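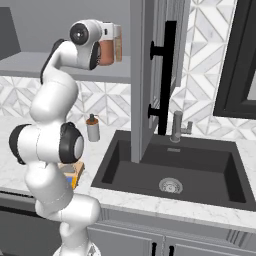 Write the rule before you write the task, I was told within a minute of sitting down at Wiltivard, and if you can't write the rule you're not ready for the task. I'd asked what good practice looks like for kitchen robots, figuring I'd get a long sigh. Nope, I got a binder!

The house rules fill 9 pages, and the test lead (who asked me to leave names out) knows them cold. "Every run gets a written stop condition," she told me. "If the arm is holding something and the plan fails, it stays put. It doesn't guess."
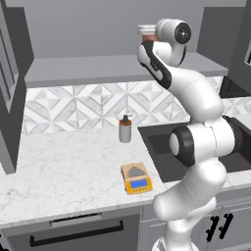 *Jar in the gripper, over the counter.*

What about simulation, I asked, does that count as testing? She laughed. "It counts as homework. We ask for 1000 simulated runs before anyone books the real kitchen, and every failure gets logged, even the dumb ones."

Her pet peeve is people changing the pass mark halfway through. They borrowed the fix from Irnico: the mark gets locked 48 hours ahead, and after that you live with it.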